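Success rates need a second column

I have read a lot of drawer-opening results this year, and most of them report one number. A policy is trained in simulation, it runs 200 episodes, and the paper says how often the drawer ended up open. I think we should stop accepting that number alone.

Our own work is the case I know best. Signe Zoëga and I trained a policy we call Bident on rendered rooms with randomized furniture, floors and wall colors. It learned well. Then we split the results by what was in view when the episode began, and the score fell by 40 points for starts where the cabinet sat at the side of the view.

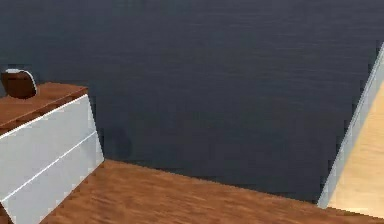 Drawers without handles made it worse. The policy had learned to look for a handle first, and with a flat front it had only the seam to go on. Our average hid this, as easy starts made up most of the test set. We would have published the average if Vilhjálmur Lund had not asked for the split in June.

The usual objection is cost. Valdemar Norðdahl argues that a small lab can't afford 50 more runs for every kind of start, and on real hardware I agree with him. In simulation the runs are cheap — ours took about an afternoon — and the starting views are already saved.

So my request is modest. Report the average, and next to it report the worst group of starts, with a sentence on how the groups were chosen. Reviewers should ask for it when it is missing. I have started doing so.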